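Zelturby Technical Institute
Applied Robotics II
Unit 6 Handout: Comparing End Effectors on a Common Task Set
Prepared by Eyerusalem Tekleab and Teodor Dinu
Lab supervision: Henok Kahsay

6.1 Purpose of the unit

Students entering this unit have programmed a single arm with a single gripper. In practice, the choice of gripper is often made before any program is written, and a poor choice cannot always be corrected in software. Unit 6 introduces a method for comparing grippers on equal terms. The same objects, starting positions and arm controller are used for every gripper under test, and results are recorded in a form that another group can check.

The unit is taught in two parts. Part A is carried out in simulation. Part B is carried out in the lab on the two bench arms. Students must submit a complete Part A record before bench time is assigned.

6.2 Grippers under comparison

Three end effectors are considered.

Festow P2. A parallel gripper with two short fingers. Both fingers close at the same rate toward a common center line. This is the reference gripper for the unit, and all scores are reported alongside its results.

Mok Tri. A three-finger gripper with one fixed finger and two that rotate at the base. It centers round objects well but needs more clearance on all sides.

Jident V. A single suction cup on a spring mount. It requires a smooth, closed surface larger than the cup. It is not to be used on mesh or on open containers approached from above, and such trials are entered as "not applicable" instead of as failures.

6.3 Terms

Approach. The movement from the ready pose to the point at which the gripper is level with the object and has not yet made contact.

Closure. The movement of the fingers from the open position to first contact on both sides. For suction, closure is the moment at which the vacuum signal passes its threshold.

Hold. The period after lifting during which the object does not slip or rotate beyond the permitted limit.

Clearance. The free space needed around an object for the gripper to reach it without touching a neighbor. Clearance depends on the outside dimensions of the gripper in its open position, including the housing. Students frequently measure the fingers only.

6.4 Procedure for Part A

1. Load the workspace file for your group. Do not move any object by hand before the first trial.

2. Confirm that the controller rate is set to 400 updates per second. Earlier versions of the course used a lower rate, and results obtained at that rate will not be accepted.

3. Run 20 trials per gripper for each assigned object. The random seed must be advanced by one after each trial and written in the log.

4. For each trial, record the approach angle, whether closure was achieved, whether the hold was maintained, and any contact with a neighboring object.

5. A trial in which the arm stops at a joint limit is recorded as a planning failure. It is kept in the log but is not counted against the gripper.

6. Export the log before changing grippers. The simulator overwrites the previous file without warning.

Groups may adjust the closing force within the permitted range, provided that the same setting is used for all objects. Tuning the force separately for each object defeats the comparison and will be marked down.

6.5 Selecting an approach

Students should plan the approach from the shape of the object and from what stands near it. Flat, shallow objects such as plates present little height for the fingers. With a parallel gripper, the usual method is to place one finger inside the rim and one outside. The fingertips must not press into the supporting surface, so the final height has to be set with care.

Bowls and mugs may be taken at the rim or, where the opening of the gripper allows, across the body. A mug may also be taken by the handle, but the weight then hangs to one side and rotation during the hold is common.

Long or curved objects, such as fruit, should be grasped across the short axis. The wrist must therefore be turned to match the orientation of the object. Groups that leave the wrist at its default angle generally record low closure rates and attribute them to the gripper.

Open crates call for a separate decision. An object inside a crate is surrounded by walls, and the clearance of the whole gripper becomes the limiting factor. The crate itself may be grasped by one wall if the closing force is kept low.

6.6 The Part A workspace

All groups use the same perforated platform and the same arm. The drawer cabinet at the left of the platform is treated as a fixed obstacle in this unit; opening the drawers is covered in Unit 8.
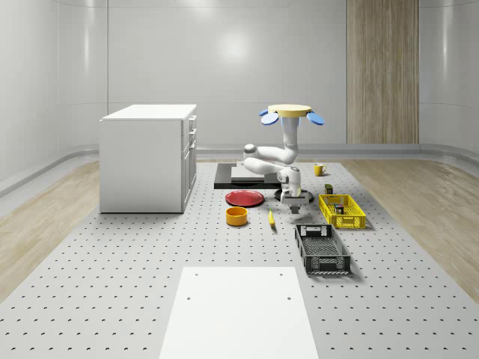

Figure 6.1. Part A workspace in simulation, with the arm lowered and the two-finger gripper near the platform.

Before running any trial, each group should sketch the workspace from above and mark an approach direction for the red plate, the orange bowl, the banana and the yellow mug. Particular attention should be given to the banana, which lies at a diagonal beside the bowl, and to the dark object inside the yellow crate.

6.7 Sample result and discussion

In July, Maëlle Sandhu and Etenesh Kahsay completed the full set as a trial run of this handout. With the Festow P2, they recorded a hold rate of 89 percent on the bowl. On the object in the crate the rate was 49 percent, and most losses occurred during approach, when the housing touched a crate wall. Their log is available on the course drive and should be read before the first session.

Discuss in your report whether a low score of this kind reflects the fingers, the housing or the planned path, and state what further trial would separate these causes.

6.8 Submission

Each group submits one log file per gripper, the workspace sketch, and a report of no more than four pages. Tables must list planning failures in their own column. Reports without seed values will be returned unmarked.

Questions on the simulator should be directed to Teodor Dinu. Requests for bench time go to Henok Kahsay.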